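Wednesday, July 2, 2025

Quick one tonight, typing on my knees, bus was late again.

So I finally have the box. If you've been reading a while you know I collect old cooking newsletters, the stapled kind people used to mail out from a spare bedroom. My main one is the Plallumell Kitchen Letter. I had most of the run. Had gaps. The gaps drove me nuts. Then in November a woman at the Omedberg library sale mentioned her aunt had subscribed from the start and never threw out a page, and did I want them. Did I want them. Took until last week to get hold of them because the aunt's garage was full and the box was at the back, under a tent.

80 dollars for the lot. I would have paid more, don't tell her. 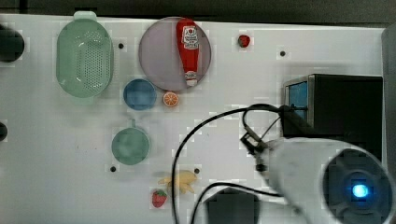 Anyway the box smelled like a basement and I had to air everything out on the porch for two days. Staples rusted on the older ones. I've been pulling them with a butter knife, which I know, I know. Some of the covers came away in my hand. The later ones are in better shape, heavier paper, and somebody (the aunt?) wrote in the margins in green pen. "Too salty." "Made for Easter, fine." "No." Just no, next to a whole page on lentil loaf. I love her.

What I keep coming back to is the letters section. Recipes are recipes. Half of them are casserole. But the letters! People fought for months. There was one long fight over whether you should rinse rice, one about whether ketchup belongs in meatloaf or only on top, and a really nasty one about borrowing dishes and not giving them back. You'd get a letter, then two months of nothing, then someone has clearly been stewing the whole time and lets loose. Slow arguing. I think people wrote better when they had to find a stamp first. Or maybe the editor just threw out the bad ones, could be that.

I put up a short post about the meatloaf fight on Sunday and got more comments than I've had all year.
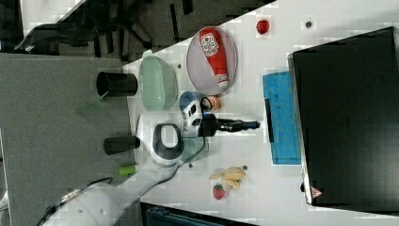

Sayaka Koyama wrote that her mother took the Letter too, and that the on-top people were right and it was settled by the time they moved to Hirose, where she remembers it arriving folded in three with the corner always bent. She also says I've got the editor wrong. There were two of them, sisters, and they split the year between them, so if the winter ones sound crankier that's why. This explains SO much. I went back and checked and yes, the cranky sister hates parsley, the other one puts it on toast.

Sayaka, if you still have any of your mother's, please email me. I'm missing 20 issues still, mostly from the first years, and I'll pay postage both ways if you only want to lend them.

Tried one thing from the box last night, the baked ketchup chicken with orange. Skeptical. It was good? Sticky. Needed more orange then it called for and less time in the oven, my edges went black. My pan is soaking right now and will be soaking tomorrow. Green pen says "kids ate it" so there you go. 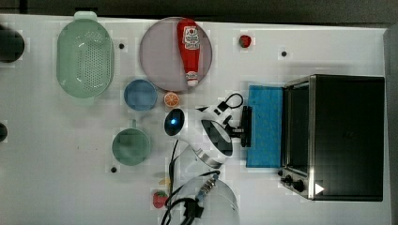 Plate, ketchup, half an orange.

Scanning is the next problem. The scanner at work is off limits after the thing with the toner. There's a copy shop in Bulusero that does it by the page but they wanted to feed the sheets through the machine and I said absolutly not, these are falling apart. So flat, by hand, one at a time, on my old scanner that hums. I'm keeping a list as I go, number first, then whatever I want to remember about it. If anyone wants the list so far just ask, it's ugly but it's in order.

Typing up my favorite from tonight below. It's one of the parsley sister's, I think. Going to bed after this.
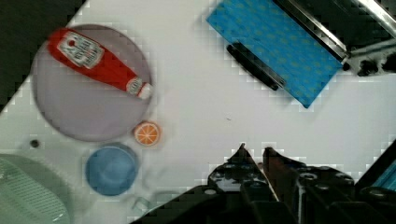
No. 781

Dear readers, several of you have asked what to do with fruit that is past its best. Cut away what is bad and use what is good the same day. Don't put it back in the bowl and hope. Mrs. L. writes that she stews hers with a little sugar and has it cold for breakfast. We tried it and have gone on doing it all month.

Our oven is mended. Thank you to all who wrote.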